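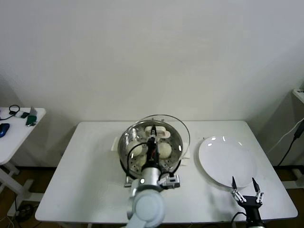
Steamed buns in a steel steamer. Market stalls in Sokol sell them by the bag on weekend mornings.

Sokol market hall to stay open through winter repairs

The covered market in Sokol will stay open while its roof is replaced, the town said this week, ending months of uncertainty for the stallholders who trade there.

Work is due to start in August and will be done in four stages, beginning at the river end of the hall. Stalls in the section under repair will move to the parking lot on the north side, where the town will put up tents with power and running water. Each stage is expected to take up to 11 weeks, with a break over the December holidays.

An earlier plan would have closed the hall completely for most of a year. Traders objected, saying many of them could not afford to stop selling for that long, and a petition against the closure gathered 700 signatures. The town council sent the plan back to its building department in the spring.

The roof dates from the last major rebuild of the hall and has leaked for several winters. Buckets and plastic sheeting have become a regular sight above the fish counters. An inspection found rust in the gutters and in a number of the steel supports, and part of the upper gallery has been roped off ever since.

The contract has gone to Umolard, a builder based in Eltetti that handled the repairs to the Sokol bus station. The new roof will have more glass on the north slope and vents that can be opened from floor level. Cooked food stalls had asked for the vents. Steam and frying smoke collect under the present roof, and vendors selling soup, dumplings and steamed buns have been limited to one corner next to the loading doors. Once the work is finished they will be allowed to rent space anywhere along the east wall.

Stall rents will be frozen until the last stage is complete. Traders who are moved to the tents will pay half rent for as long as they are outside. The town had first offered a cut of one quarter.

The parking lot will lose 60 spaces during the work. Shoppers are being asked to use the lot behind the swimming pool, which has 350 spaces and is a short walk away over the footbridge. Parking there will be free until noon on market days. Deliveries will be limited to the hours before 7 a.m., and trucks will have to enter from the Drornetti road because the river gate will be fenced off for the builders.

Bus riders will also see a change. The stop in front of the hall will move to the far side of the square, outside the post office, from the first day of work. Timetables stay the same.

Some traders remain worried about the cold. The tents will have side walls but only basic heating, and vegetable sellers say leafy greens and herbs can be spoiled by a single hard frost. The town says stallholders may use the storage rooms in the hall basement overnight at no charge, and that the order of the stages was changed so that the produce section moves out in the warmer months.

The flower stalls near the main entrance will not move at all. Their part of the building has its own roof, which was found to be in good condition.

A plan showing where each stall will be during the four stages is on display in the hall office and at the public library. Traders who want to swap places can apply at the office until the end of the month. Opening hours for shoppers will not change.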